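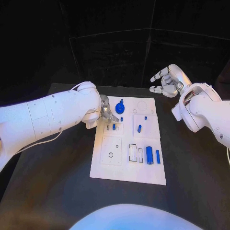 Gredesberg Parts Boards, notes for users

Gredesberg is a set of flat white boards with black outlines printed on them, plus the loose parts that belong on the outlines. The activity is easy to explain and annoyingly hard to do well: every part has a shape marked for it, and you put the part there. We call the full collection a layout set, mostly because "pegboard" was already taken by things that hold hammers. On the white board the parts are blue, and the one people ask about first is the toothed disc with the short upright peg in its center. It is a gear. It looks like a gear. We have received over 20 messages asking whether it is a gear.

What you get

Two printable board sheets, 41 part models, and 220 short task cards. The sheets are called Skekumcombe (the general one) and Dranix (the mean one). The task cards are plain text, one task per file, and each says which board to use, which parts start on the table, and where they should end up. A few cards start with everything already in place and ask you to take it apart. These are the popular ones.

Getting set up

Print the board at full scale. If your printer offers to "fit to page," decline politely and then check that it listened. A board printed slightly small looks perfect until you set the gear down and it covers its own outline like a lid.

Lay the sheet on a dark table if you have one. White on white is hard on the eyes, and the edge of the board tends to disappear at exactly the moment you need to know where it is. A dark cloth behind the table helps too. Black felt is fine. A black bedsheet is also fine, although it will collect every piece of lint in the building and keep it for years.

Tape the two far corners. Tape all four if you are working on Dranix.

About the parts

Print them in any color that isn't white or black. We use blue because we had blue, and then we had a lot of blue. The round parts should be printed flat with the teeth facing outward, which sounds obvious until you see what some slicers suggest. Clean up the rims with a file, or the first layer will flare out and you'll spend an evening blaming the board.

The small pegs need the most care. They get lost. Print double the number listed and keep the spares in a jar, and then print a few more for when you lose the jar. They stand upright on their own if the bottom face is smooth, and lie down the instant you look away if it isn't.

Task card wording

Rizal Pangaribuan wrote most of the cards and has strong feelings about the word "beside." On these cards, "beside" means touching the outline but not covering it. "Near" means within a thumb's width. "On" means the outline is fully hidden, or the part fills it edge to edge. If a card says "roughly on," it is one of the early ones, and you should report it so we can fix it and feel bad.

Left and right are always as seen by the person sitting at the near edge of the board. If two people are sitting across from each other, one of them is wrong. Pick before you start.

Scoring

There is a score column in the results sheet. You don't have to use it. A part counts as placed if it is inside its outline and stays there when you let go – resting against a neighbor doesn't count, and neither does being held down "just for a second." Time starts at first contact with any part. Sneezes are not grounds for a restart.

Known problems

The narrow slot outlines are drawn with a thick line, so it's unclear whether the part should meet the inner or outer edge. Use the inner edge. This will be corrected in the next version, as it was going to be in the last one.

Card 41 asks for a part that was removed from the set in October. Skip it.

Some marks next to the peg positions print too faintly to read on cheap paper. Go over them in pen.

Use and credit

Free for teaching, tinkering and research. If you make changes to the boards, please rename them so we don't get the mail. Credit "Gredesberg Parts Boards, Subramaniam workshop" somewhere a person might see it.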